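Going to be a bit of a killjoy about the gene therapy story that's been in everyone's feed since the weekend. Long thread, get a tea.

The short version of the story: a company called Fereo has a one-off treatment for an inherited eye disease, the sort where you lose your side vision first and the middle later. One injection under the retina, a working copy of the faulty gene goes in, sight comes back. "Blindness reversed" was the headline I saw most.

I've read the paper. I've also read the press release, and I'd like to know if the people who wrote one had met the people who wrote the other.

First thing. The trial treated nine people. I have no quarrel with nine people, early trials are small and this is a rare disease. But a trial that size is there to tell you if the thing is safe enough to try on more people. It can't tell you much about how well it works, and the paper says so, on its second page, in plain words.

Second thing. "Sight restored" is doing a lot of lifting. What they measured was a walk through a dim room with obstacles, at several light levels, before treatment and a year after. Two of the nine got through at a lower light level than before. The others stayed more or less where they were.

Staying where you were could be good news! This disease gets worse, so a year of no change might mean it's been slowed down. Or it might mean a year is too short to see the change. Some people with this gene fault go along quite steadily for years and then drop off.

Which is why you'd want a comparison group. The nice thing about eyes is that most of us have a pair, so you can treat one and leave the other alone. They did that. The untreated eyes are in table four of the supplement and they also stayed more or less where they were.

I'll say that again for anyone skimming. The untreated eyes did nearly as well as the treated ones over the year. It gets one sentence in the paper and none at all in the press release.

The obstacle walk has another problem. People get better at it. You do a course a few times, you know the sort of thing that's coming, you're less nervous. The team shuffled the layout between visits, fair play to them, but they knew and the patients knew who had been treated. You can't really hide an operation on someone's eye from them.
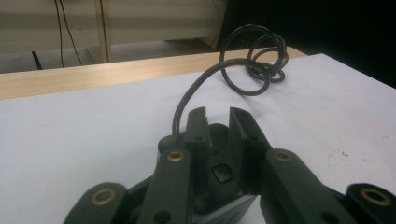 So does the treatment work?

On this evidence it's too early to say. There's a hint in two people, and no clear gap between the treated and untreated eyes across the group. I'd call that a reason to run the bigger trial and a very poor reason to use the word "reversed".

Someone's going to say I'm being mean about a hopeful story, so let me be clear about who I think is at fault, and it isn't the doctors. Vasanthi Thampi, the lead author, was asked about it on the radio and said she'd be "very careful" about the word cure. She said it twice. The presenter used it in the next sentence anyway.

Then there's the number 446. You'll have seen it as "446 families waiting for this treatment". I went looking for where that came from. It's the number of families on a patient register for the whole group of related conditions, a lot of different genes. The injection fixes one of them.

How many of the 446 have that one gene fault? The register doesn't publish it. I wrote and asked, and Anil Rajan, who runs it, sent me a kind and slightly weary reply. He said plenty of the families on it have never had a genetic test that gave a clear answer, so he couldn't give me a figure and wouldn't like to guess. He's had calls all week from people who want to know where to sign up. For most of them there's nothing to sign up to.

That's the bit that gets me. A wrong word in a headline costs the paper nothing. The cost lands on whoever picks up the phone at a small charity, and on the person at the other end.

Side note on safety, because "no serious side effects" has been going round as well. The paper reports swelling inside the eye in several patients, treated with steroids. It settled in all but one, who was still on drops at the last visit. None of it was classed as serious under the trial's own rules, so the phrase is accurate. I still think you'd want to hear it before someone put a needle behind your retina.

And the follow-up is a year. We don't know how long the new gene goes on working. Older treatments of this general kind have given good early results that faded in some patients. Maybe this one won't. I'd love that. Ask again in five years.

Money, since there's always money. Fereo announced a funding round the same morning the press release went out. I'm not saying anything shady went on, companies time their news and that's normal. But if you're a journalist and a medical story and an investor story turn up in your inbox within the hour, I'd hope you'd read the supplement.

What would change my mind: a larger group, people picked at random to be treated now or later, the walking test scored from video by someone who doesn't know who had what, and three years of results on both eyes. A trial quite like that is apparently planned, with sites still to be named. Good. I'll read it when it comes and if I'm wrong I'll say so here.

A few replies to replies, then I'm off.

To the person who asked if their mum should go private for it: you can't, it isn't on sale anywhere. If a clinic tells you it is, please be very suspicious, and talk to her eye specialist before any money changes hands.

To the several people asking about genetic testing: start with your GP or the eye clinic and ask to be referred. A clear result is worth having even with no treatment on offer, as you'd need one to get into nearly any trial.

And to the chap who says I "just hate good news" – I put the paper's title in the first reply, table four is near the end, have a look and tell me what you see.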